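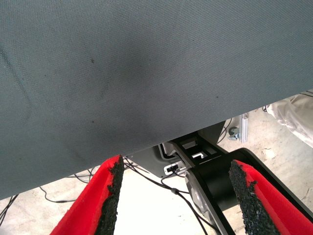 Gray twill, up close.

Okay, I have been promising a few of you a longer answer about the substitute teacher situation in our district, and I finally have a cup of tea and a quiet house, so settle in. January 10, 2024, for anyone who finds this later and wonders which round of it I was talking about.

For those who are new around here, I taught fourth grade at Setbridge Elementary for a long time and now I sub there, and at two other buildings in the Tornombridge district, whenever my knees and my calendar agree. So I see this from both sides of the desk, and I have opinions from both sides too.

The short version is that we don't have enough subs. On a bad morning the phone goes off before six, and then again, and by the third call the secretary has dropped the cheerful voice and is just saying please.

When no sub can be found, the class gets split. That means a teacher who planned her morning for her own kids opens the door and there are seven more children standing there with their backpacks and a packet. Everyone is kind about it. It's still a lost day for both classes.

Or the reading specialist gets pulled. I think parents would be most upset about this one if they knew how often it happens, and I would like them to know. The kids who see her in small groups are the ones who can least afford to miss it.

Gwenllian Probert has that job at Setbridge and she let me share this. Since August she has been pulled to cover a classroom often enough that she now writes her group schedule in pencil. She told me, "I can do either job well. I can't do the one I was hired for from across the hall."

Somebody asked what subs get paid. I'm not going to put my own pay stub on the internet, but I'll say that I could make more per hour at the garden center, and they'd give me a discount on mulch. I do it anyway and I love it, but I have a pension. A 25-year-old with rent to pay doesn't, and we need the 25-year-olds.

The district has 2,929 students, which I mention only so you have a sense of the size. We aren't some giant system where a few missing adults get swallowed up. When four people are out at one elementary school here, every child in the building feels it before lunch.

Now to the proposal, because that's what most of you wrote to me about. The board is looking at building subs. Each school would have one person who reports there every single day, same door, same lanyard, and covers wherever they're needed. If everybody shows up healthy (ha!) they help in kindergarten or run a small group.

I am for it. I'm so for it that I got up and said so at the meeting, and I do not enjoy a microphone. A sub who knows that the second grade hall lines up on the left, and which child needs a minute by the window before math, is worth a whole lot more than a stranger with a folder. I have been the stranger with the folder!

Kha Vi, who has two kids at Setbridge, spoke right after me and asked the question I wish I'd asked — would these folks get health insurance? The answer was that it's "under review." I've heard that phrase a good many times in my life and I wrote it down with the date next to it.

There is also a bonus idea floating around, a $1,000 payment for any sub who works 60 days in a school year. I don't hate it. I'd take it, goodness knows. But it pays you in June for getting out of bed in November, and I think most people who are short on money need it in November.

Châu Vương messaged me to say I was being too hard on the bonus, that it got her through her first year of subbing in her old district and she might have quit without it. Fair enough, and thank you for telling me. I'd be happy with both. I just don't want the bonus to be what we get in place of the steady jobs.

A few people have asked whether a person can sub here without a teaching license. You can, with a short-term permit, a background check and some college credit. The online form is clunky and it will time out on you if you go hunt for your transcript halfway through, so have that ready first. The front office at any school will help you if you ask nicely, and even if you don't.

If you do sign up, my advice is to get there early enough to find the bathroom. Read the plans twice. Learn four names in the first five minutes and use them. And leave the teacher a real note at the end, with what got finished and what didn't, even if what didn't is most of it. I have come back from the flu to "Great day!" and an untouched stack of worksheets, and I'd have taken the truth.

And to the parents who wrote in worried that their child has had a different adult every day this month, I hear you. Ask your principal how many days the class has been split and how many days a specialist has covered. Those are ordinary questions and you are allowed to ask them. Please be gentle with the secretary, though. She is doing the best she can with a phone and a list.

The board votes at its next regular meeting. Written comments can go to the district office until noon the day before, and they do read them, the short ones especially (I know, I know, look who's talking).

My tea went cold somewhere around the bonus. I'll answer replies in the morning, unless the phone rings.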